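Cahier d'atelier, teinture
Juillet, repris à 16 h après le rinçage

Suite des essais garance sur toile de coton. Le lot en cours est celui d'Asilach, racines broyées grossièrement, plus claires que celles du lot précédent. L'étiquette ne dit rien de l'âge des racines. J'ai gardé une poignée de l'ancien lot dans un bocal pour comparer, étagère du haut, à côté de l'alun.

Décreusage fait hier soir avec la lessive Lotlow et un peu de cristaux de soude, une bonne heure à petits bouillons. L'eau est sortie jaune sale, j'ai dû recommencer avec un deuxième bain. La toile de Pustitz est toujours plus encollée qu'on ne le pense à la main. Si on saute le deuxième bain, les taches apparaissent au séchage et il est trop tard pour les rattraper. À noter sur la fiche de la toile, ce n'est toujours pas fait.

Mordançage : tanin d'abord (noix de galle, une nuit), puis acétate d'alumine, séchage complet, passage au son de blé, rinçage. Les coupons témoins ont suivi exactement le même trajet que les grandes pièces. Un seul a été oublié dans le bain de son et y est resté jusqu'au matin ; je l'ai marqué d'un fil bleu et mis de côté. 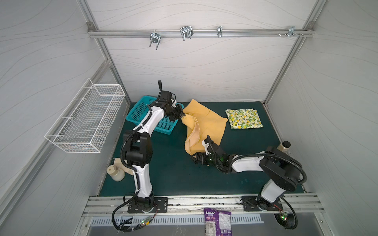
Pourquoi le premier bain a-t-il viré au brun ?
La température est montée à 78 °C pendant que la cuve restait sans surveillance, et au-dessus de 70 la garance lâche ses bruns avec ses rouges.

Deuxième bain lancé avec la même quantité de racines, trempées depuis la veille. Montée très lente, palier à 69 °C, tenu tout l'après-midi. Le thermostat de la cuve Hakim affiche une valeur et en tient une autre, j'ai donc travaillé avec le thermomètre à sonde posé au milieu du bain et j'ai corrigé à la main. L'écart est plus fort au fond, contre la résistance. Penser à remuer par le bas.

Eau : celle du robinet, dure. J'ai ajouté un peu de craie dans le premier bain par habitude, pas dans le second. Différence difficile à attribuer, puisque la température a changé aussi. Il faudra refaire l'essai en ne touchant qu'à la craie. Je le note ici pour ne pas conclure trop vite quand on regardera les coupons dans un mois.

Résultats, coupons encore humides :
Bain 1, sans reprise : brique terne, tire sur le marron aux plis.
Bain 2 : rouge orangé franc, uniforme, sauf le bord qui touchait la paroi.
Bain 2, coupon au fil bleu : plus clair que les autres, à revoir sec.
Bain 2 épuisé, deuxième passage : saumon pâle. Le ton me plaît beaucoup et c'est celui qu'on nous demande le plus pour les sacs.

Le troisième passage n'a presque rien donné. J'ai filtré les racines, elles sèchent sur le tamis. On peut en tirer encore un rose très léger en les rebroyant, mais le temps passé ne se justifie pas pour de la toile à sacs.
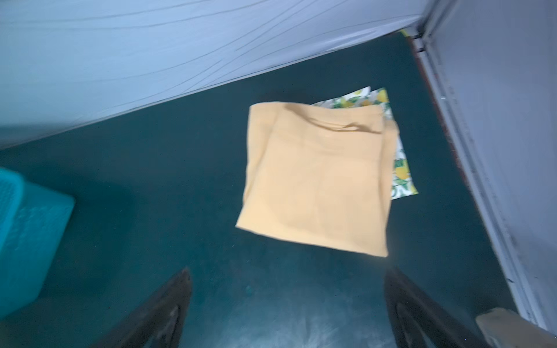
Sac en toile, ton pêche, plié.

Coût : la commande complète serait d'environ 2 000 sacs, ce qui ne passe pas dans nos cuves sans fractionner. Le problème est la régularité d'une cuvée à l'autre. Avec des racines de deux lots différents, je ne garantis rien. Solution la plus simple : mélanger tous les sachets à sec avant de commencer et peser ensuite pour chaque cuve. Il faut aussi prévenir l'acheteur qu'une variation de ton restera visible si on pose les pièces côte à côte.

Solidité au lavage : 2 coupons par bain partent à la machine avec une bande de coton blanc cousue dessus, pour voir ce qui dégorge. Lessive Lotlow là aussi, dose normale. Pour la lumière, demi-coupons sous carton noir sur le rebord de la fenêtre sud, à laisser tout le mois d'août sans les déplacer, merci.

Reste à faire :
Remplacer le joint du robinet de vidange, il goutte.
Demander à Asilach l'âge des racines.
Recommander de l'acétate d'alumine, le pot est presque vide.
Refaire le bain à 69 °C avec craie.
Coller les coupons secs en face de cette page.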